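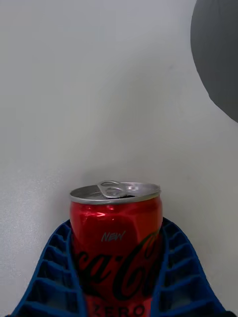 Questions we get asked about the Toom arm

Why are the fingers ribbed?
So they can bend a little around whatever they meet - the blue ones on either side of the cola can are our second pair, and we're ever so fond of them.

Can I build one at home?
Please do! Florian built his on a kitchen table, over a good many evenings in February, and his family still speak to him.

Should I practise with full cans?
Do start with empties, if you can bear to wait until you've drunk one. Elfriede keeps a box of them by the workshop door, so help yourself.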